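### 5.3 False grasps in the Gruvstead tabletop task

The success rate we first computed for the Mertens policy was too good, and we no longer believe it. Of 1202 simulated episodes, the checker passed 1017. It reads two things only: whether the fingers stopped before closing fully, and whether the wrist then moved up. A gripper jammed against the wrong block meets the first test. One that drags a block a short way and lets go can meet both.

We replayed 500 of the passed episodes and watched them from start to finish. In 56, the red target cube never left the table. Winari, the baseline, was scored with the same checker, so its earlier numbers deserve no more trust than ours.

Much of the trouble seems to come from clutter close to the fingers. The wrist view bends the table strongly and gives a lot of its area to the gripper itself, while the small red cubes take up very little of it. From the side, the tips can hide a cube almost completely.

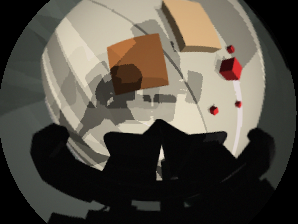
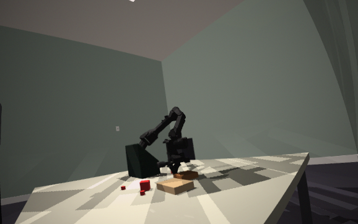

**Figure 7.** Gruvstead task, simulated. First: wrist view, with the small red cubes beyond the gripper. Second: side view, with the gripper tips beside a brown block and a patch of red mostly hidden by them.

### 5.4 What the fault does and does not explain

It is tempting to blame the checker for everything. We doubt that. A stricter rule, which asks for the target's height as well, removes the false passes but does nothing for a policy that picks the wrong block in the first place. The shadows may also play a part, though we have no run with flat lighting and will not guess at the size of the effect.

We also see no reason to expect the Jodano force limit to catch these errors on hardware. It reacts to hard contact, and a gentle grasp of the wrong object would go straight past it.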